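How a Robot Learns to Tidy a Sofa

If somebody asked you to pick up a pillow and put it back on the sofa, you would not need a lesson. You have been picking things up since you were a baby, and by now your hands know what to do.

A robot starts out without any of that. It has motors, joints, and cameras, but it does not know what a pillow is, or that a pillow squashes when you squeeze it, or that pillows belong on a sofa and shoes do not. Somebody has to teach it.

One way is to write out every step as a rule. Move the arm forward this far. Close the hand this much. Rules work well in a factory, where the same part arrives in the same spot all day long. They work badly in a living room. The pillow could be flat on the rug, or standing on its edge, or half under a table. You would need a new rule for each one, and you would never finish writing.

So engineers use another way. They show the robot examples. Each example is one try at a job, recorded from start to finish. The recording keeps what the robot's cameras saw and how its arms and hands moved at each moment. An example of tidying a sofa might have a part in it with the pillow on the floor and a hand on each side.

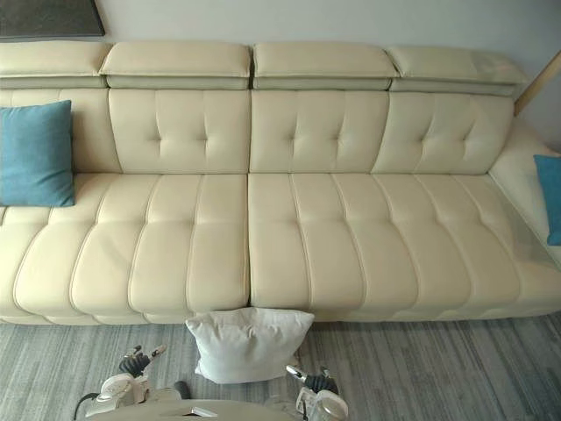 Orysia Kushnir wrote to us to ask why one good example isn't enough. Her son learned to tie his shoes after watching her do it 2 times, she said, and she thought a computer ought to be at least as quick as a six-year-old.

Her son had a big head start. Before he ever saw a shoelace knot, he had spent years pulling string, holding spoons, and grabbing at things. A robot that has seen one example knows about one pillow in one place. Move the pillow over by the width of your hand and the robot may reach for the spot where it used to be.

To fix this, people collect many examples and make them different from each other on purpose. At Trudine, a company that builds a tidying program called Banska, the goal for a single job is 1000 examples. Gavin Baird plans the changes. On his list are things like these:

Where the pillow starts
Which way it is turned
How bright the lights are
What else is on the sofa
Where the robot is when it begins

How do you get a robot to do a job it hasn't learned yet? A person does the moving for it. This is called teleoperation, which means running a machine from a distance. At Trudine the operator holds a pair of controls, and when her hands move, the robot's hands move too. She watches through the robot's cameras, so she has to work with the same view the robot will have later. Parts of the robot's own arms are often in the way, and that is fine. The robot will have to get used to seeing them.

An example can run right up to the end of a job, with the pillow back in its place, or it can be stopped early if something goes wrong. Either way, every moment of it is saved, including the ones when an arm is moving fast and looks like a smear to the camera. 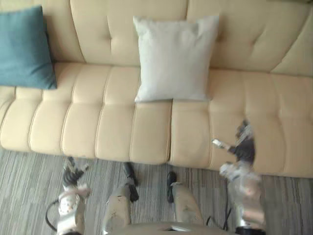
After the recording comes the sorting. Hnat Kravets goes through the examples and gives each one a label. A label says what the job was and whether it was done. Some tries get marked "not done," such as when a pillow slips and rolls away. Those are kept in a separate group. In one batch last July there were 18 of them.

Then the computer practices with the examples. It looks at what the camera saw and guesses how the arms should move next. It checks its guess against what the operator did. If the guess was off, it changes some numbers inside itself and tries again. It does this over and over, and the guesses get closer.

The last step is a test. The operator puts down the controls, the pillow goes somewhere new, and the robot has to manage alone. When it gets stuck, the team writes down where the pillow was, and the next day they record more examples with the pillow there.

Try it yourself

Ask a friend to close their eyes and put a pillow back on a chair using only your directions: left, right, up, down, open, close. Write down every word you say. Then move the pillow and have your friend follow the same list again, with no changes.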